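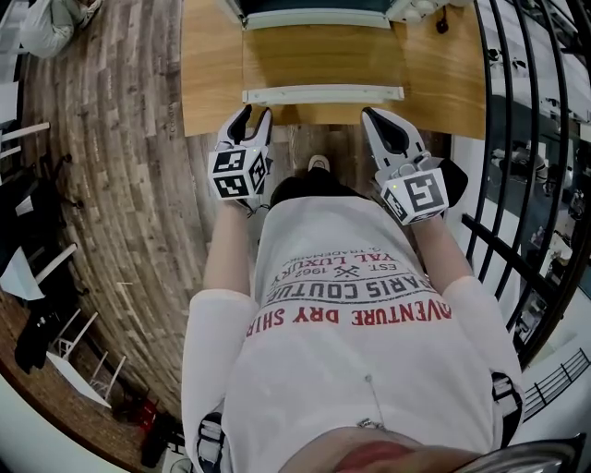

2020-01-02

First day back after the holiday. Heating was off since before Christmas and the workshop was 11 degrees when I came in, so no gluing in the morning. I used the time for the binding of the Sovard ledgers, which I should have finished writing up last month.

State of the job: the two ledgers are both sewn on tapes, half leather, marbled sides. Volume 1 is sound, only the corners are soft. Volume 2 has a broken spine at page 247 and the sewing is loose in the four sections after that. Text block is otherwise clean. Somebody repaired the inner joint with a white glue which does not soften in water. I tried a small poultice of methyl cellulose for 40 minutes and it took off the surface dirt and nothing else. Tomorrow I try again with a longer time, on the back board only.

Paste: made a new batch of wheat starch, one part to five by volume, soaked for an hour, cooked on the low ring until it turned translucent. Sieved two times. It was lumpy at first, I think I put the heat too high at the beginning. Kam-wah Chiu says to stir in only one direction and I have never seen a difference, but I did it anyway. The jar is in the small fridge with the label. Please throw it away after one week, do not add fresh paste on top of the old one like we did in autumn.

Tissue for the joints: compared the Brerkmont 9 gram with what is left of the Yeo roll. Toned one strip of each with acrylic, raw umber plus very little black. The Yeo strip dried darker and also stiffer. The Brerkmont one stayed soft when folded and the colour is nearer to the old leather. I will use Brerkmont for the outer joint. For the inner hinge it does not matter so much, so the Yeo can be finished there.

Leather: the new calf from Flullus has arrived, order 3265. One skin has a scar near the middle, long as my thumb, but I can cut around it if the spine pieces are taken from the left side. I pared one test piece with the English knife. It went well until the turn-in, where I made a hole. The knife needs the strop before every second piece, I was lazy. Sharpened it after lunch on the 1000 stone and then strop, and the next piece was good – even edge, no steps.

Questions for the owner before I go further with volume 2:
Do they want the old spine label put back, or kept separately in an envelope? It is cracked in two places and will probably lose more gold when I lift it.
Can I remove the newspaper cutting from between the pages? It has left a brown shadow on both sides.

The nipping press is squeaking again at the top of the thread. I put a drop of oil and wiped it. Keep tissue under the platen for the next days, in case it drips.

To do tomorrow: second poultice, lift the spine leather if the joint allows it, cut new tapes (the 12 mm linen, not the cotton), order blotting paper. We have nine sheets left and volume 2 will eat most of them.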